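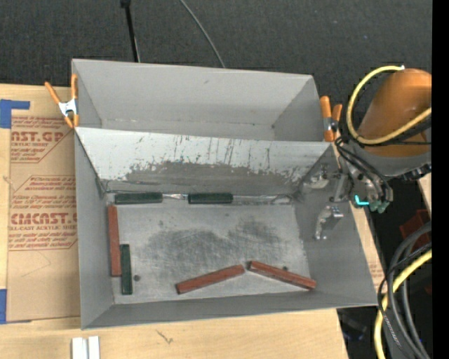 Why Does Metal Feel Colder Than Wood?

Put one hand on a wooden table. Put your other hand on something made of metal in the same room, like a door handle or the leg of a chair. The metal feels colder. Most people would say that it is colder.

Now think about where those two things have been. They have both been sitting in the same room all day, with the same air around them. If you taped a thermometer to each one and waited, the two thermometers would show the same number. So why does your hand tell you something different?

What your skin notices

Your skin does not work like a thermometer. A thermometer tells you how hot or cold a thing is. Your skin mostly tells you how hot or cold your skin is, and how fast that is changing.

The inside of your body is warm. Your hands are usually a bit cooler than the middle of you, but they are still warmer than most of the things in your house. When you touch something cooler than your hand, heat moves out of your hand and into that thing. Heat always flows this way by itself, from the warmer place to the cooler place.

If the heat leaves slowly, your skin hardly changes and the thing feels fine. If the heat leaves quickly, your skin cools down and you say "Brr."

Conductors and insulators

Heat can move through some materials easily. These are called conductors. Metals are good conductors. Copper and aluminum are very good ones. Steel is not as good as copper, but it is still much better than wood.

Other materials slow heat down. These are called insulators. Wood, cork, wool, plastic foam and feathers are all insulators. Air is an insulator too, as long as it stays still. A wool sweater works well partly because it holds a lot of air in tiny spaces between the fibers.

When you touch wood, the thin layer right under your fingers warms up. The heat can't get much farther, so it stays near your hand. Soon the wood there is nearly as warm as you are, and very little heat leaves your skin.

When you touch metal, the heat spreads out through it. The part under your fingers stays cool, so it keeps taking more heat. A big thick piece of metal can do this for a long time. Thin foil can't, and that is why kitchen foil stops feeling cold almost as soon as you hold it.

What is moving?

Everything is made of very small parts called atoms. Atoms are always jiggling. In a hot thing they jiggle a lot, and in a cooler thing they jiggle less. When you touch something, the atoms in your hand bump against the atoms in it and pass some of the jiggling along.

Metals have something extra. Inside a metal there are even smaller bits, called electrons, that are free to move around. They carry energy from one part of the metal to another very fast. Wood does not have these free electrons, so it has to pass heat along by bumping, one neighbor to the next.

Try it: the ice cube race

You will need:
2 ice cubes of the same size
a metal baking pan
a wooden cutting board
a towel for drips

Leave the pan and the board side by side in the kitchen for an hour, away from the stove and out of the sun. Feel them both. Decide which one you think will melt ice faster, and write down your guess.

Put one ice cube on each, at the same moment. Watch them, but don't touch.

Many people guess that the wood will win, since it feels warmer. The ice on the metal melts first. Heat from the room and from the rest of the pan travels through the metal and into the ice. The wood can't deliver heat that quickly.

If your ice cubes melt at the same speed, check whether your pan has a thick coating, or try again with a heavier pan.

A cold morning in Greddale

Kerstin Magnusson teaches a class of nine-year-olds in Greddale, where January is very cold. Her students walk past a playground with a steel slide and a wooden bench. One morning she asked them to take off a mitten and touch the bench for a moment. Nobody minded. She did not let them touch the slide.

This is a good rule for you, too. In freezing weather, never put bare wet fingers or your tongue on metal. The metal takes heat away so fast that the water can freeze and stick your skin to it.

It works the other way

What if a thing is hotter than your hand? Then heat flows into you, and metal passes that along quickly as well. On a hot, sunny day a metal buckle can hurt when the cloth strap next to it only feels warm. Many cooking pots are metal, so the food heats fast, but they often have wooden or plastic handles.

Words to know

Atom – a very small part that everything is made of
Conductor – a material that heat moves through easily
Electron – a tiny part of an atom
Insulator – a material that slows heat down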